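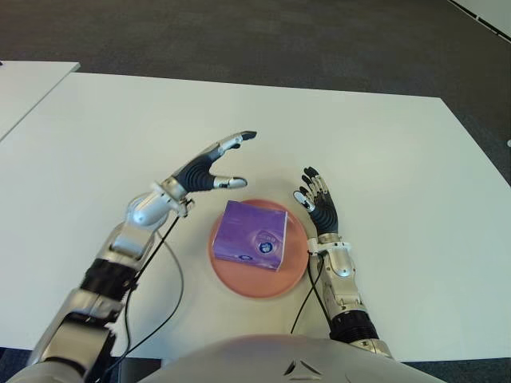
Plemport Community Hall - Opening Checklist for Shared Meals

Inspection date: Tuesday, October 7, 2025
Site: Plemport, Lekadbridge Road entrance
Areas covered: kitchen, dining room, corridor, storage, restrooms, outside
Marking: OK, FIX (can open, repair needed), STOP (cannot open until done)

Comments are written under the item they belong to. Items carried over from the last inspection are marked with a C.

1. Entrance and exits

1.1 Front doors open fully and stay open on the hold - OK
1.2 Side exit opens from inside without a key - OK
Stiff on the first push. Hinge oiled during the visit. Check again next month.
1.3 Exit signs lit - FIX
The sign over the side exit flickers. Tube ordered from Watkins.
1.4 Exit route clear to the parking lot - OK
1.5 Doormat flat, no curled corners - FIX (C)
Same corner as last time. Tape does not hold on that floor. Replace the mat.
1.6 Ramp handrail firm - OK

2. Dining room

2.1 Carpet free of lifted seams - OK
One seam by the serving hatch was glued over the summer and is holding.
2.2 Tables steady, leg locks fully closed - FIX
One table has a lock that slips when the top is leaned on. Tagged and put in storage. Do not bring it back out for a large group, even against the wall.
2.3 Table tops clean, no cracks or raised edging - OK
2.4 Chairs: no split seats, all feet present - FIX
Missing rubber feet on the older stack. A bag of spares is in the drawer under the phone, but they are the wrong size for the older chairs.
2.5 Aisles wide enough for a wheelchair between set tables - OK
This was checked with the chairs pulled out as people would sit in them. With the chairs pushed in it always passes, so please don't check it that way.
2.6 Posted room limit visible (100 seated) - OK
The notice had been covered by a flyer for the December dinner. Flyer moved to the corkboard.
2.7 Extension cords not run across walkways - OK

3. Plates, cups and utensils

3.1 Plates free of chips and cracks - FIX
Chipped plates were still in the stack from the spring. Removed. Run a finger around the rim when stacking, as small chips do not show under the kitchen light.
3.2 Plastic plates not deeply scratched - OK
3.3 Glasses stored upside down on a clean liner - OK
3.4 Knives in the block or the rack, none left in drawers - FIX
Paring knife found in the dish towel drawer. Moved to the rack.
3.5 Clean items stored away from cleaning products - OK
3.6 High chair trays washed and dried after last use - OK

4. Kitchen

4.1 Hand sink clear, with soap and paper towels - OK
The hand sink is for hands only. A colander was draining in it on arrival.
4.2 Refrigerator at or below 40 F - OK
Door gasket is worn along the bottom. It still seals, but note the temperature every day the hall is open.
4.3 Freezer at or below 0 F - OK
4.4 Opened food labeled with a date - FIX
Two tubs without a label, thrown out. Labels and a marker are now kept on top of the refrigerator.
4.5 Raw meat stored below ready-to-eat food - OK
Nothing raw in stock. Shelf order is posted inside the door.
4.6 Range hood filter clean - STOP, cleared same day
Heavy grease. Filter taken out, soaked and put back before the range was lit. The cleaning log has no entry for it since spring. Whoever does it next should sign the log.
4.7 Gas shutoff reachable and labeled - OK
4.8 Probe thermometer present and reads correctly in ice water - OK
4.9 Cutting boards sorted by color, no deep grooves - FIX
Green board is past use. The Comen boards bought last year are in good shape.
4.10 Floor dry, wet floor sign on hand - OK

5. Fire and first aid

5.1 Extinguishers in place, gauge in the green - OK
5.2 Extinguisher tags current - OK
Kitchen unit comes due in December. Book the service before the holiday meals start.
5.3 Fire blanket by the range - OK
5.4 First aid kit complete - FIX
Short on burn dressings and the larger bandages. Kit number 214 on the lid does not match the list inside, which belongs to an older kit. New list printed and taped in.
5.5 Smoke alarm test - OK
5.6 Emergency numbers posted by the phone - OK

6. Storage room

6.1 Folded tables secured on the cart - OK
6.2 Nothing stacked above shoulder height - FIX (C)
Boxes of paper goods are back on the top shelf. They are light, but people climb on a chair to reach them. Move them to the low shelf and put the seasonal decorations up there.
6.3 Electrical panel clear by 3 feet - OK
6.4 Step stool sound, feet not worn - OK
6.5 Shelf load under the posted limit (400 pounds) - OK

7. Restrooms

7.1 Hot water at the tap, not scalding - OK
7.2 Grab bars tight - OK
7.3 Changing table strap works - FIX
Buckle cracked. Strap removed and a notice put up. New strap to be fitted before the next family lunch.
7.4 Trash emptied, lids on - OK

8. Outside

8.1 Path lights work - OK
8.2 Dumpster lid closed, area swept - OK
8.3 Leaves cleared from the ramp - FIX
Cleared during the visit. It will need doing before every meal until the trees are bare.
8.4 Salt bin filled - FIX
Empty. Not urgent yet, but Watkins runs short once the first frost comes.

Result: may open. The STOP item was cleared before cooking began.

Repairs to be done first: exit sign, changing table strap, doormat. The rest can wait for the regular work day, except the chair feet, which need to be measured before any are ordered - take one off an older chair and bring it to the store.

Keep this sheet in the blue binder with the refrigerator log. Copies go to the Lekadbridge office at the end of the month.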